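Bresis warehouse trial, September 11, 2019. Short thread, because the press release from Verstraete is going to say "minor calibration event" and I sat through the thing.

1/ The picking arm at Dedbridge stopped dead with a tote halfway out of the rack. Fault code 254. The manual says 254 means "grip state unknown". Great. So it doesn't know if it is holding something.

2/ What did it do about not knowing? It opened its fingers. The tote dropped 2 metres onto the walkway. The walkway was clear, which was luck and had nothing to do with the design.

3/ Verstraete's line is that the pads had worn smooth. Maybe. But a worn pad is a Tuesday-to-Tuesday sort of problem in any warehouse. Letting go when you're unsure is a decision somebody wrote into the software.

4/ They also say it ran 2000 picks at Nendinberg in March without a drop. Same arm? Same totes? Same floor staff walking underneath? I asked. Still waiting.

5/ Now the talk is of teaching it to grip better with hand-held fingers, small household stuff, box on a table. Fine, I'm all for better gripping. I can't see what a bottle cap and a roll of tape tell you about a full tote overhead.

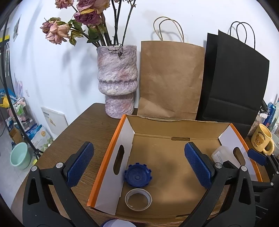 6/ Should the arm go back on shift while they look into it?

Not until it holds still on a 254 and the walkway under it is fenced off.

7/ The fence is the cheap bit, by the way. It was on the original quote and got struck out. I'd like to know who by.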